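4.3 The open day as a test condition

Laboratories are kind to robots. The lights stay put, the floor does not shake, and the people present have learned where not to lean. To see what remained of our results without these courtesies, we moved the Omska cell into the foyer at Plesura for the open day on June 22, 2021, and let the public stand next to it. 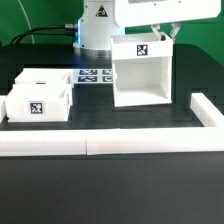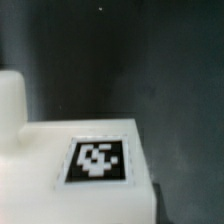 Figure 7. Furniture assembly at the open day. Top: the arm at the white cabinet, with the drawer-like boxes to the left. Bottom: a marked white part at close range. Square printed markers are visible in both views.

Did the visitors affect the robot's performance?
Less than the foyer did. Most of the failed attempts fell in the late morning, when sun came through the glass doors and marker detection suffered. Crowd size made no difference we could measure, although it made a good deal of difference to the operators.

The counter at the door recorded 1,003 visitors, a figure that includes everyone who went out for a sandwich and came back. The cell made 29 assembly attempts between opening and closing. An attempt was scored as failed if an operator touched anything inside the white border, and two such touches were made by operators who later conceded that the robot had been managing perfectly well. We have left these in the failed column. The scoring rule was written before the event and we saw no dignified way of changing it afterwards.

Pose estimates were logged throughout with the Udard tracker, giving 1,905 usable readings once those taken during the mayor's speech had been removed (the public address system shared our extension lead). Readings were grouped by attempt and compared with the laboratory runs described in Section 4.1. The spread was wider in the foyer, chiefly in the direction of the doors.

Visitors were also invited to fill in a short form. The commonest remark was that the arm was slow. The second commonest was a request for directions to the planetarium. Following the procedure used in the Abdel Hamid trial, we coded only the remarks that concerned the robot, and these are discussed in Section 5. A repeat visit is planned for September, with blinds and our own extension lead.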